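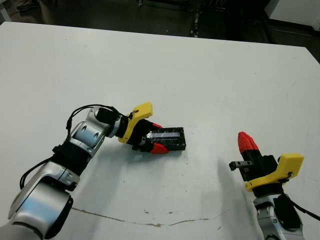 4. The Open Day

Reading time: 5 minutes

4.1 Setting and purpose

We opened the lab to the public on Apr 18, 2019, with four stations and one simple question: what do people notice when they get to stand next to a two-armed robot at work? Most studies of public demonstrations ask visitors to fill in a form on the way out. We did that too, but we also wrote down what they said out loud while the arms were moving, and those notes turned into the part of the study we enjoyed most. People talk to robots. They cheer them on, they give advice, they hold their breath (so did we, and we had seen the routine hundreds of times).

The event was called Ernora, after the project that paid for it. Three of the stations were small: a sorting belt, a table of old grippers that visitors could pick up, and a screen showing the planning software. The fourth was the two-arm table, which drew a crowd from the moment the doors opened. This section deals only with that table.

4.2 The task

The task shown to visitors was a handover. One arm takes hold of a black box lying on the table, brings it toward the middle, and offers it to the other arm, which closes on the free end. The first arm then lets go and backs away. Told that way it sounds like nothing much, and several visitors said so before they had watched it. Very few said so afterward!

Figure 4 shows the left gripper with its two red-tipped fingers closed on one end of the box while the right gripper stays open and empty. The box lies at an angle on the white tabletop, between the two grippers and nearer the left arm. We chose this view for the paper because it gives the robot's side of the task. Visitors stood across from the arms and saw everything the other way around, and the difference matters for the comments reported in 4.4.

Figure 4. Two-arm handover task. Left gripper closed on the black box; right gripper open.

The shiny strip on the top face of the box deserves a mention. It reflects light, and under the ceiling lamps in our hall the reflection could shift a lot with a small turn of the box. In the weeks of practice in March, this was our main source of missed grasps. We lowered the lamps over the table and asked the planner to trust the long edges of the box more than its top face. After that the routine was steady enough to show in public, though we kept a person at the stop button all day.

4.3 How the demonstration was run

Each showing lasted about as long as it takes to drink a small coffee. A host gave a short spoken introduction, ran the handover once at full speed, and then ran it again slowly while explaining each step. Visitors could then ask the host to move the box to a new starting angle. We had planned this last part as an extra for slow moments. It became the heart of the show, and by the middle of the morning the hosts were skipping parts of the introduction to get to it sooner.

Elis Dafis hosted most of the showings and trained the others. The training was brief: know where the stop button is, let people finish their questions, and never promise that the next try will work. That last rule came from a dry run in which a host promised exactly that, twice, and was let down both times.

The arms ran the same control program throughout. The grasp planner was Kovács, our own package, described in Section 3, and the logs were kept with Prenik. Across the day Prenik stored 2,532 log entries for the two-arm table, covering grasps, releases, pauses and stops. We used these to line up the spoken comments with what the arms were doing at the time.

4.4 What visitors said

The comments fell into five groups, which two of us sorted separately and then compared. The largest group was about hesitation. Just before closing on the box, each gripper pauses while the planner checks its estimate. To us this is a short wait for a calculation. To visitors it was the most lifelike thing in the room. "It's thinking about it" came up again and again, from small children and from retired engineers alike, and we were delighted by how close it came to the truth.

The second group was about left and right. Because visitors faced the robot, the arm we call left was on their right, and hosts who said "now watch the left arm" sent half the crowd looking the wrong way. Pointing solved it.

A third group was about the fingers. Their red tips stood out well against the pale table, and people followed them closely. Several asked whether the color helped the robot see. It plays no part in the planner, but it clearly helped the audience, and we would choose a bright color again for any public showing.

The fourth group was about shadows. The arms throw shadows on the tabletop, and visitors wanted to know whether the robot could mistake one for an object. We thought this was an excellent question. It led to a small test after closing time, reported in Section 5.

The last group was simply encouragement, and we did not analyze it any further. We did write all of it down.

4.5 Misses

Some handovers failed. When the second gripper closed a little too early, it nudged the box and the first arm had to start over. We had worried that misses in front of a crowd would damage trust, and the exit forms give no sign of that. Visitors who had seen a miss wrote longer answers and asked more exact questions, many of them about timing. The group was self-selected and friendly, so we would not lean on this result too hard, but it has changed how we plan our next open day at the Ustilico hall. There we mean to keep the difficult starting angles in the program and let people pick them.

Comments (3)

marrow_and_pine: I was at this one with my two kids! They played "handover" with a cereal box for a week after. Glad to see the pause explained, we argued about it the whole drive home.

T. in robotics: Nice section. Did you record which starting angles visitors asked for? Would love to know if people go for the awkward ones on purpose.

E. Dafis: We did, and they absolutely do. The angles are in the appendix.

Contact: Ernora project office | © 2019 The authors | Back to top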